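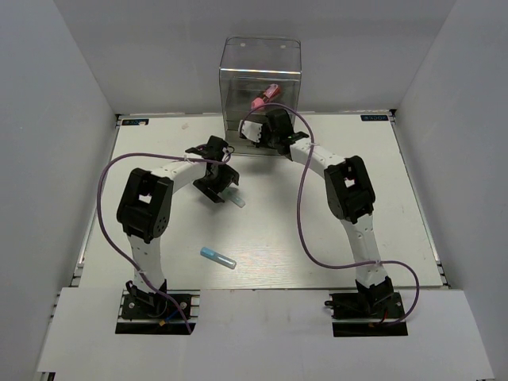 4. THE STUDENT WORKCELL AND THE TUBE TASK

Figure 3. Student workcell during the tube task. Two arms with white links stand at the near side of an enclosed tabletop; two small tubes lie on the surface and a transparent box stands near the back edge.

4.1 Setting

The work reported in this section was done in the one-semester project course at Flilham. Students enter the course with one term of programming and, in most cases, no time spent near a robot arm. They work in teams of six. Each team gets the same cell, the same starter code and the same task sheet, and each team keeps a log that is handed in with the final report. The logs are the main source for what follows.

The cell is shown in Figure 3. It was laid out by Mattes Baumgart for an earlier version of the course and has been changed little since then. Grey panels enclose the tabletop on the left, at the back and on the right. Both arms are mounted at the near side, one to the left and one to the right, and each ends in a black gripper. The cables are run along the outside of the links and tied at intervals. Teams are told to check the cables before every session and to move each joint slowly through its range once before running any program. A cable that is tied too tightly at the elbow will stop the arm short of the back of the table, and this was the most common entry in the logs during the first two weeks.

4.2 Task

The task sheet asks for two tubes to be picked up from the tabletop and placed in the transparent box. Either arm may do the picking. The second arm may hold or steady the box, pass a tube across, or stay parked. The sheet doesn't say which, and we left this open on purpose. A run ends when both tubes are inside the box or when 300 seconds have passed. The team may not touch anything inside the enclosure during a run. Between runs the tubes are put back by hand, and the start positions come from a list that the teams don't see in advance.

Clear objects were kept in the task even though they cause trouble. In the figure, one tube is pale and translucent for what can be seen of it, and the other has a light blue section at one end and a clear, greyish section at the other. The box has clear walls with dark outlines, and a line of reflected light runs along its upper front edge. On a white table such parts give a vision program little to work with. Teams that started with a simple color threshold found the blue section quickly and then had to work out where the rest of the tube was. Several logs describe the program closing the gripper on a reflection.

4.3 Software given to the teams

The starter code, called Strand, gives each arm four commands: move to a pose, move along a line, set the jaw opening, and stop. It also reports joint angles and jaw opening at a fixed rate. There is no planner. A second package, Dudon, records demonstrations. A student guides the arms through the task, the joint angles are stored, and the recording can be played back or used to train a small policy. Teams may use either package or both, but they have to say in the log which parts of a run came from which.

Both arms share the space above the middle of the table, and Strand doesn't check for contact between them. Teams have to write this check themselves. Most did it by dividing the table into a left and a right zone with a narrow strip in between that only one arm could enter at a time. One team used a timed schedule in place of zones. It worked until they changed the speed of the left arm and forgot to change the schedule – the log for that day is short.

4.4 Approaches

The written programs and the recorded demonstrations led to different kinds of mistakes. Written programs tended to fail at the grasp. The jaws came down at the right place but at the wrong angle to the tube, and the tube rolled or was pushed away. Students fixed this by adding an angle estimate, by opening the jaws wider before the descent, or by touching the table lightly first and correcting the height. The third method was slow, but the teams that used it kept it to the end of the course.

Programs built on demonstrations had fewer problems with the grasp and more with the box. In the recordings, students often moved the box slightly without noticing, and the policy learned to expect this. When the box stayed where it was, the tube was released too early. Teams that brought the second arm to the front of the box before the tube was lifted had less trouble, and after the midterm meeting most of the others copied them.

The number of demonstrations mattered less than we had expected. The task sheet recommended 80. One team recorded 900, mostly by a single student, and then found that the policy had picked up that student's habit of stopping above the tube before closing the jaws. They kept the pause and described it in the report as a settling step.

4.5 Use of the logs

The logs were written as free text with one required line per session stating what had been tried and what had changed. Since the entries differ a good deal in length and care, we did not score them. We read all of them, marked each passage that named a cause for a failed run, and sorted the causes into grasp, transfer, box and cell. The last group covers cables, mounting screws and power. A few passages named two causes and were placed in both groups.

In the second half of the course, students wrote more about causes and less about results. They also began to refer to each other's cells. Two teams exchanged their angle estimate and their zone check in June, before the final runs, and said so in their reports. The course rules at Sukness, where the cell is also used, don't allow this kind of exchange, and the comparison in Section 5 should be read with that difference in mind.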